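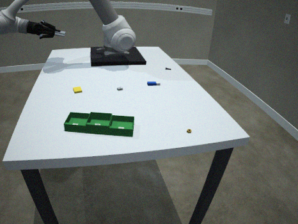
Robot arm at the white table, simulated view.

Ticket: penguin pool, Incombe
Opened by: Fadwa El Ouafi
Assigned: Knut Rathjen
Status: open

Wednesday 07:15. Chiller 2 tripped on low flow. Pool temperature alarm followed at 07:30.
Strainer cleaned, unit restarted. Tripped again after 15 minutes.
Flow at the return: 700 litres a minute, below the trip setting. Valve 3 found half shut. Opened fully, flow normal.
Birds kept on the land area, morning feed moved indoors.
To do: Lindemann to check the valve actuator.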